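Pula Module Insertion Set: data card

Version of Jul 23, 2022
Maintained by Aino Valtonen

What is in the set

The Pula set covers one small job: putting slide-in electronic modules into the slots of an upright mounting panel, and taking them out again. It holds 2521 episodes. Each episode is one module and one slot. Most are insertions. Removals make up 513 of the total and are kept in their own folder, because several users asked for insertions only.

The modules

There are two kinds of record for the modules, open and closed. Open records show the circuit board, with its pins and components exposed. Closed records show the blue body from the outside. The field module_view says which one applies. If both sides can be seen in the same episode, the field is set to open.

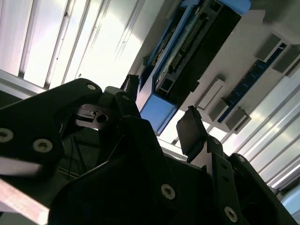
Please don't use module_view to guess the type of module. Type is stored in module_type, and it was filled in by hand from the bench log. Episodes with no log entry have the value unknown. We left them in, and they can be dropped without breaking the index.

The panel and slots

Slots are numbered in the order they were added to the log, so slot 3 is not always next to slot 2. The file slots.csv gives the position of each one. Two layouts were used, called Dirden and Lindqvist after the benches they were first set up on. The Lindqvist layout was changed once in February, and episodes from before the change are marked layout_old.

An insertion is labeled in four stages: approach, entry, slide and seated. Entry starts when the leading end of the module passes the rim of the slot. Seated is set from the bench log and can't be read from the pictures alone.
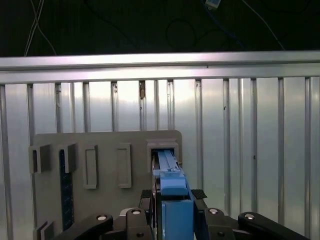 Light blue module with its far end inside the slot. Gray mounting panel.

Files

episodes/ has one folder per episode, with up to 400 stills in each
removals/ has the same structure
labels.csv has the stage labels
slots.csv has the slot positions for both layouts
sample/ has 100 insertions for a quick look

Known problems

Light reflects strongly off white surfaces in some stills. Stage labels near the change from entry to slide can be a few stills early or late. Two people labeled the Dirden episodes and one person labeled the rest.

Loading

The Curkico loader reads the folders as they are. Set skip_unknown to true to leave out modules with no type. Report wrong labels with the episode number and the still number, and they will be fixed in the next version.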